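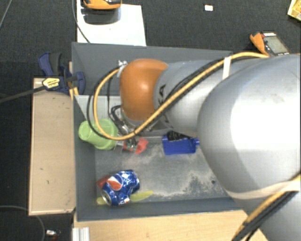
## Returning an item to the Vindard parts store

Staff who hold an item on loan should return it to the counter by the end of the loan period. Returns are accepted until 4 pm.

1. Check that the loan number on your slip matches the label on the item. Slips issued before October begin with 284.
2. Remove any tape or notes you have added. Leave the store's own label in place.
3. Complete Form 2 and sign it. If a part is missing or damaged, say so in the remarks box - a separate report is not needed.
4. Hand the item and the form to the counter. Keep the lower half of the form as your receipt.

Items weighing more than 34 kg must be booked in beforehand with Natalina Villa. Questions about overdue loans should be sent to Babatunde Etim.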